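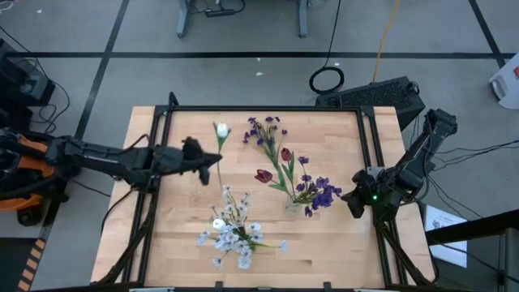
*A white tulip, two red ones and the purples, spread out on the wood.*

I used to be a snob about artificial flowers. My grandmother kept a bowl of them on top of the television, gray with dust, and I grew up believing that a fake flower was a small admission of defeat. Then I moved into an apartment on the north side of the Ekwueme building, where a bunch of supermarket daffodils would give up before the weekend, and I started buying the fake kind one stem at a time. I have changed my mind so completely that I'm now a bit of a bore about it at dinner.

My argument is that artificial flowers deserve to be arranged, over and over, with the same fuss we give to real ones. Most people who own them put them in a vase once, on the day they come home from the store, and then never touch them again. I think this is why they look sad! It has very little to do with what they're made of. A bunch that gets taken out every month or so, spread over a table and put back some other way keeps a bit of life in it – you see it again, and you notice that the red tulips have been hiding behind the purple all winter.

The vase matters more than people let on, too. I'm fond of the old heavy glass that turns up in secondhand stores, the greens especially, and anything with a diamond pattern cut or pressed into it. Plain clear glass shows every stem, and fake stems don't always want to be looked at that closely. A busy pattern breaks them up, and a tall colored vase swallows them politely.
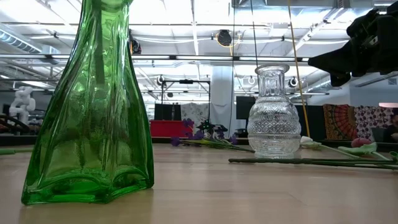
## Buy the stem, then the bloom

Everybody shops for petals. I did it myself for years, and I have a drawer of lovely blossoms on stalks like drinking straws to prove it. The Cloketti catalog shows page after page of heads and hardly a stalk among them, and I paid for 49 stems one September before I learned to turn them over in my hand and look at the green parts first.

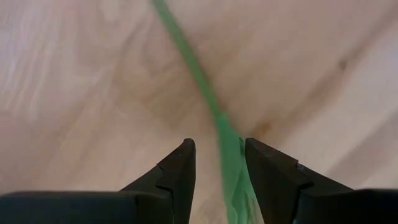 Leaves are where a maker either takes trouble or doesn't. A good leaf should widen gently and have a fold or a crease somewhere, the way this one does lower down, and I'm willing to forgive a good deal if it has that. What I look for next is the join. You can see a little stepped collar where the stem stops and the leafy part begins, and the green shifts there from something yellowish to something cooler and bluer. Across a room I doubt I'd ever spot it. Up close I would, so I'd set that join low, down inside the neck of a patterned vase, and let the thin part of the stem do the showing off.

Some of my friends say all this fiddling misses the point, and that the whole appeal of a fake flower is that you can forget it. I understand that, and they have busier lives than I do. But a thing you've forgotten isn't decorating anything, and an hour at the table with the lamp on and the radio going is a pleasure I'd recommend to anyone.

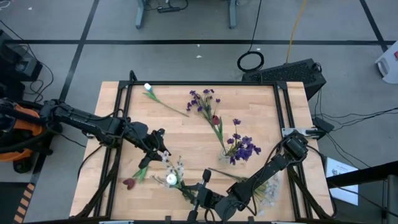

How many stems should go in a small vase?

Three or four is plenty, and one is often enough if it's a tulip with good leaves. Put the tallest in first and bend it a little before you add anything beside it. The leftovers can go in a drawer, wrapped in tissue, until you get tired of the ones you chose.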